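# Where Does Soap Get Its Superpowers?

Water is good at many things. It fills oceans, floats ducks, and falls on you the one time you leave your raincoat at school. What it's bad at is grease. Rinse a buttery plate under plain water and the butter just sits there, looking smug.

To see why, you have to get very small. Water is made of tiny bits called **molecules**, and water molecules are clingy. They like to hold on to each other. Oil and grease molecules can't hold on to water very well, so the water crowds together and leaves the grease out. Pour some salad oil into a glass of water and you can watch it happen. Stir as hard as you like. Put the spoon down, go and feed the cat, and come back. The oil will be floating on top again.

## A molecule with two ends

A soap molecule is shaped a bit like a tadpole. It has a head and a long tail, and the two ends don't agree about anything.

- The **head** loves water.
- The **tail** can't stand water, but it gets along very well with grease.

When soap meets a greasy smear, all the tails dive in. The heads stay outside, in the water, where they're happy. Soon the grease breaks up into little balls, each with tails stuck into it and heads poking out all over. A ball like this is called a **micelle** (say "my-SELL"). Water can grab the heads, so off goes the whole ball down the drain, with the grease trapped inside.

Scrubbing helps. It breaks big smears into small ones, so more tails can get in. I'm sorry about this. I was hoping to report that scrubbing did nothing at all.

## Who thought of it?

People have been making soap for more than 4000 years, which means children have been told to wash for at least that long. Early soap makers boiled fat or oil with ashes from the fire. Yes, fat and ashes, two things you would normally use soap to get rid of.

My neighbor Lieven Van Beek still makes his own in the shed. His last batch took 12 bars' worth of olive oil, and the soap had to sit on a shelf for weeks before it was ready. It smelled of wet dog. He was very proud of it, and everybody on our street got one.

## What about the bubbles?

Bubbles look as if they're doing all the work. They aren't. A bubble is a thin skin of soapy water with air inside, and some soaps clean well with hardly any bubbles. They are mostly there for making beards.
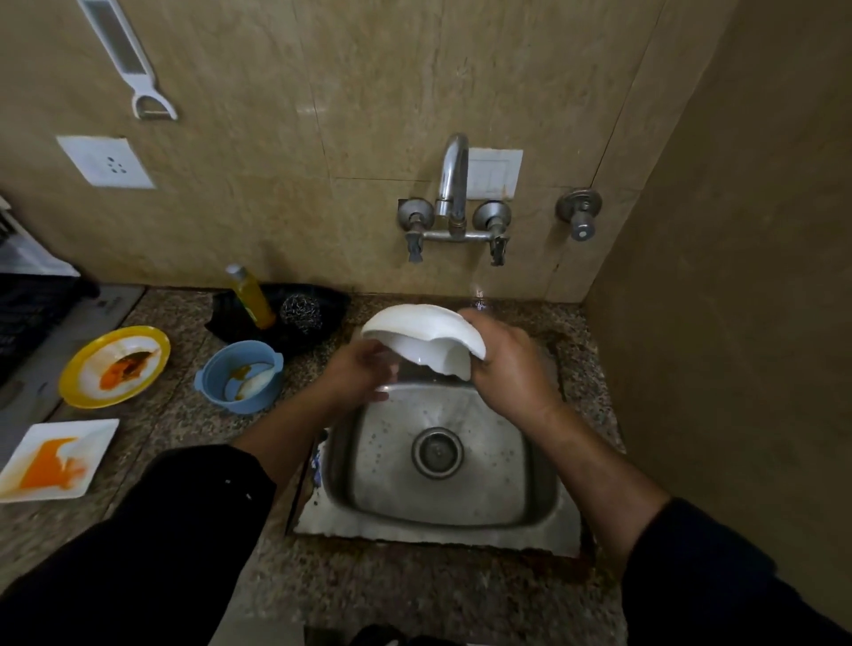 *A bowl at the sink. Grease holds on to a bowl until soap comes along.*

## Try it yourself

You need a shallow dish, some water, ground pepper, and a drop of dish soap.

1. Pour water into the dish and let it go still.
2. Shake pepper over the top.
3. Dip a clean finger in the middle. Not much happens.
4. Put a drop of soap on your finger and dip it in again.

The pepper shoots away to the sides! Water has a kind of stretchy skin, called **surface tension**, and the soap makes it weaker where you touched. The stronger skin around the outside pulls back and takes the pepper with it.

Afterward you will have a dish that needs washing. At least you've already added the soap.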